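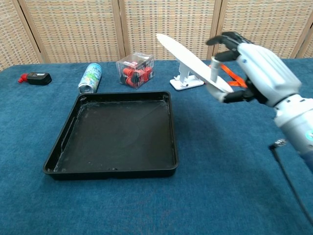
4.3 Regrasping of thin objects

Thin and flat objects were the most difficult group in the Bremlow set, and we therefore treat them in a separate section. With a cup or a box the hand can close from the side, and a small error in the estimated position is absorbed by the fingers. With a plate there is very little height to close on, so the Dratmont planner first brings one side up and only then looks for a grasp which is good for carrying. We call this intermediate pose the steep hold. In Figure 7, taken from chest height, the white plate is in such a pose: it is tilted at a steep angle over the blue cloth, the lower black fingers are wrapped under its bottom edge, and the black tray is in front of the folding screen with its inner floor free. The plate is much lighter than the tray in colour, and this helps the segmentation. The woven screen was chosen in Werkach for a practical reason, namely that it hides the rest of the laboratory from the cameras and has no strong colours of its own.

The task is to lift the plate and place it flat inside the rim of the tray. A trial is counted as complete if the plate rests on the tray floor and the fingers have opened. It is not counted if the plate rests on the rim, even when it would be easy to push it down by hand. In total we started 489 trials. Of these, 57 were removed for technical reasons, mainly a lost connection to the wrist, and 432 remained for the analysis. In 111 of the remaining trials the planner asked for at least one regrasp before the placing movement.

The other objects on the table are not targets. They stay in place during a block of trials, and their function is to limit the paths which the hand can take. The clear plastic cube is the most important one, as its walls give poor depth values while the red content behind them gives good ones. The planner then sometimes believes that the free space is larger than it is. We did not correct this by hand - we wanted to see how often the regrasp step can deal with it. The can lying on its side is easier to handle, and the orange strap was ignored by the collision model in all conditions, for it is soft and does not stop the fingers.

Two conditions were compared. In the first one, named Dekker, the hand keeps the first stable contact and goes directly to placing. In the second one the planner may stop in the steep hold and compute a new contact for the thumb, with the arm at rest. The fingers which carry the weight are not allowed to open at this moment. Only the thumb moves, and it moves along the surface of the plate in short steps. Both conditions use the same arm speed and the same two camera views. The view from the head, shown in Figure 8, is used to estimate the angle of the plate. From there the round plate appears as an oval, and the ratio of its two axes gives the tilt when the diameter is known. The chest view is used for the contact points.

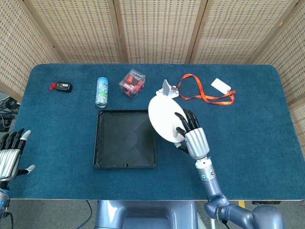
Roos Van Leeuwen objected, when she read a draft of this section, that the oval alone cannot tell in which direction the plate leans, and that two opposite tilts would give nearly the same ratio. This is correct for a distant camera. In our case the ambiguity is resolved with the pose of the hand, which is known from the joint angles, and we have added this step to the method description. She also asked whether a plate with a decorated border would give the same quality of fit. We have not tested such a plate, and the results should be read only for objects in one colour.

A second point from the same discussion concerns the placing movement. When the plate is held by its side, the far edge comes down first and the contact with the tray is heard before it is measured. The force threshold at the wrist was set rather high to avoid false stops, and as a consequence the fingers open a little late. We kept this threshold in both conditions so that the comparison stays fair, but a lower value would probably be better for daily use.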